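Wrist views from the Punevthorpe rooms
Gallery page, 29/09/2024

I went to Camamstead to see how examples are gathered for Derklow, the learning system that is supposed to tidy a room it has never met before. I came away with less faith in the word "supposed" than I arrived with.

The set is called Punevthorpe and it lives wholly inside a simulator. Heike Grube, who runs the collection, gave me the figures for it: 405 runs recorded since May, of which 18 were thrown out after checking. Each run pairs what the wrist sees with what the arm was told to do at that moment. Derklow is meant to learn the link between the two, and then do the right thing in a room with different furniture.

My doubts began with the 18. Aiguo Ye does the checking and he's careful, but he checks that a run is complete, that the clocks agree and that the arm never passes through a wall. He doesn't check whether a run teaches anything. A long, dull wander across the floor counts the same as a clean grasp. Pascal Kramer thinks the dull parts do no harm and may even help, as a real arm spends plenty of its time getting into position. He may be right. I asked what would change his mind and didn't get much of an answer.

Two wrist views from the same room: 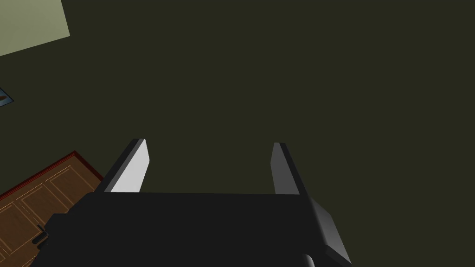 Fingers open and nothing between them, with a panelled wooden surface low on the left. Most of what is left for the learner is plain dark green.
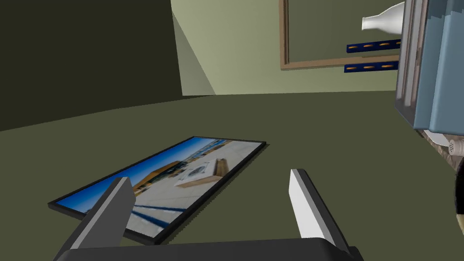
Open again, beside a framed picture lying flat on the floor. The photograph inside it has its own sky and its own paving, and I would like to know what Derklow makes of those.

Roswitha Frerichs wants the total up to 657 before anyone trains on it. I can't see why that number is better than the one they have, and she admitted it came from the budget. Frauke Diekmann would sooner stop now, train on half, test on the other half and find out where it fails. If I had a vote it would go to her.

There is also the matter of the light. It is tidy, it comes from where the software puts it, and no lens ever gets greasy. Bauerfeind, who are paying for part of this, expect the results to carry over to a real arm in a real storeroom. Grube says they will vary the lamps and the wall colours in the next batch. I have asked to see that batch before it is checked, bad runs included, and she has said yes in principle.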